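Progress report on the Rokus tabletop arm trial, second period
Prepared by Trinidad Miranda for Lanying Yao, Indum Fund

Dear Lanying,

Thank you for your patience with this one. I know you were hoping to have it at the start of October, and I had every intention of getting it to you then, but Qianru and I wanted the second round of sessions finished and properly written up before we said anything about the kit that you might want to quote to your board. I would sooner send you a longer letter with the real state of things in it than a tidy page that leaves you guessing, so please get yourself a cup of tea, and skip ahead to the money if that's what you need first.

Where we were when I last wrote

You'll remember that the first period went mostly on getting set up. The grant paid for one Rokus arm with its stand and gripper, the teaching software that Boseo sells alongside it, and a year of their support plan. Our question was a plain one. Could a small training center like ours, with two instructors and no engineer on staff, take this package and teach a beginners' course in robot handling with it, without calling the supplier every other day? Several centers in the region are thinking about the same purchase, and they have all told us they'd rather hear from somebody who has used it than from the brochure.

At that point we had the arm bolted down and moving, and one pilot group through the door. We had also lost a good bit of time to the software license, which had been issued to the wrong address and took Boseo three tries to put right. I'm glad to say that is behind us and hasn't come back.

What we did this period

We ran seven full sessions with learners, plus a good many evenings when Qianru stayed on and worked through the exercises by herself to see where people would trip. She kept a log of every attempt at a pick, and the second-round total came to 300. Of those, 151 were done by learners using the exercises exactly as Boseo ships them, and the rest were done with Qianru's rewritten versions, which I'll come to in a moment.

Chunhua Liao, who teaches our evening adults, took over the room layout and the safety talk. She has made the talk much shorter and much better. It used to be a slide show. Now the group stands behind a taped line and she has one person hold the stop button while she drives the arm slowly through its whole reach, so everybody sees how far it can go before anyone touches a control. The learners like it, and they remember it the following week, which I can't say of the slides!

Aiguo Zou came over from the Fan workshop for two of the sessions as our outside pair of eyes. We asked him to be blunt and he was. Most of the section on shortcomings further down started life on his notepad, and I've tried not to soften it too much.

How the kit is holding up

The arm itself has been a pleasure. It's quiet enough to talk over, it goes where it's told, and it starts up the same way each morning. We haven't had a fault on the arm this period that a restart didn't clear. The stand is heavy and a nuisance to shift, but once it is in position it stays put, and I've stopped worrying about it.

The gripper is a more mixed story. It is strong and simple, and learners understand it at a glance, which counts for a lot in a first lesson. On the other hand it has a narrow idea of what a good approach looks like. If you come at an object even a little crooked, the fingers tend to push it along the table before they close. Older learners who have handled tools all their lives get the hang of this quickly. The younger ones get cross, and then somebody laughs, and then it's fine.

We wrote to Boseo to ask whether softer fingertips could be had. They answered the same afternoon, and very kindly, to say that a padded set is sold as an extra. I've put it in the request at the end.

The software is where the package still needs work, in our opinion. The teaching screen is clear and the big buttons are a blessing, but saving a sequence takes too many steps, and if a learner forgets the last one the whole thing is lost without a warning. Chunhua has taken to calling out "save it twice" at the end of every exercise. We reported this in the first period and were told it would be looked at. We have reported it again.

The exercises

Boseo's exercise book begins with plain blocks on a marked grid, and goes on to stacking and sorting. There is nothing wrong with any of that, and for a school with a strict timetable it may be just the thing. Our groups found it dry. Three people in the pilot said so on their feedback forms in nearly the same words, and Qianru took that to heart.

Her rewritten set is built around laying a table. The learner is given a plate and some toy food, and has to get a meal onto it in whatever order the card asks for. It sounds childish when I write it down, and I'll admit I had my doubts about putting it in front of grown men from the bus depot, but they took to it faster than anyone. Everybody knows what a plate is for. They argue about whether the bread goes on first. And without noticing it they're learning the same things as in the block exercises, such as approach height and wrist angle and when to let go.

The toy food also gives us shapes that blocks never do. A banana has to be taken across its middle, with the wrist turned to match the way it's lying. A pear looks easy and then rolls. The pepper is the one Qianru saves for people who are getting too confident, for there are good places to hold it and bad ones, and you have to walk round the table and look.

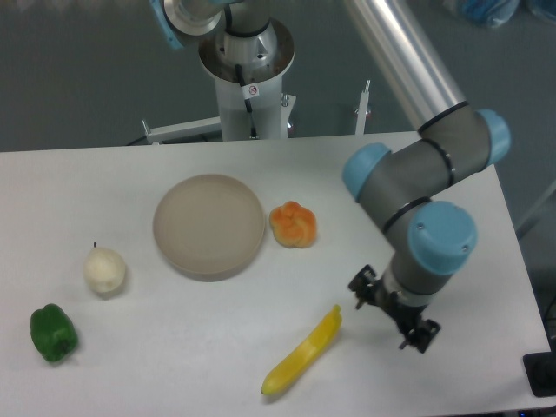
We do the first card slowly, with one learner at the controls and the others calling out what they would do next. After that they work in pairs and swap at the end of each item. Qianru asks them to say the move out loud before they make it, and she has found that this one habit does more for their accuracy than any amount of explaining from us. She'd like to write it into the course notes as a fixed rule, and Chunhua and I agree with her.

Out of the learners' attempts with the shipped exercises, 68 needed an instructor to step in. I want to be careful with that number. "Stepping in" covers everything from a word of advice to pressing stop, and Qianru and Chunhua didn't always judge it alike in the early sessions. We've since agreed on a short written description of what counts, and the next round should give you something firmer. I'm not going to offer you a comparison between the two sets of exercises until we have that, even though we all have our opinions in the staff room.

What isn't going well

Setup between groups is slower than we planned. Chunhua likes the table cleared and the cards put back in order before anyone new comes in, and she's right, but it eats into the hour. We're going to try shorter breaks with one learner from each group staying behind to help.

The manual is another sore point. Aiguo found two places where the diagrams show an older version of the controls, and one where the steps are simply in the wrong order. An experienced person would shrug and carry on. A new instructor alone in a room with a dozen learners would have a bad quarter of an hour. We've sent marked-up pages to Boseo and will let you know what they do with them.

Lastly, we have been leaning on Qianru too much. She knows the system far better than the rest of us, and when she was out with the flu we canceled rather than run without her. That's a fair finding about the kit as well as about us, I think. Any center that buys it should train two people from the first day. Chunhua has begun shadowing her and will lead the next session on her own.

Money

We remain within budget. The support plan and the arm were paid in full in the first period, so spending this time has been on instructor hours, Aiguo's travel, printing, and the toy food, which cost very little and came out of the materials line. There is a modest amount left under travel that we don't expect to use. With your agreement, we would like to move it across to pay for the padded fingertips.

What comes next

The third period will be the proper side-by-side test of the two exercise sets, using the agreed description of when an instructor steps in. Chunhua will run half of the groups and Qianru the other half, and they'll swap sets midway. Aiguo has offered to come back for the final sessions. We also plan to let two instructors from outside the center try to set up and teach a first lesson from the manual alone, with us sitting on our hands at the back of the room. I expect that to be the most useful hour of the whole project for anybody deciding whether to buy.

If you were asking me today whether I'd recommend the package, I'd say yes to the arm, yes to the support, and wait a little on the software if you can. I may feel differently by the end of the next round, and I'll tell you if I do.

Could you let me know about moving the travel money when you have a moment? Boseo will hold the price on the fingertips until the end of the month. And do come and see a session if you're passing through. Qianru says she'll find you a place at the controls.

With warm thanks from all of us,
Trinidad Miranda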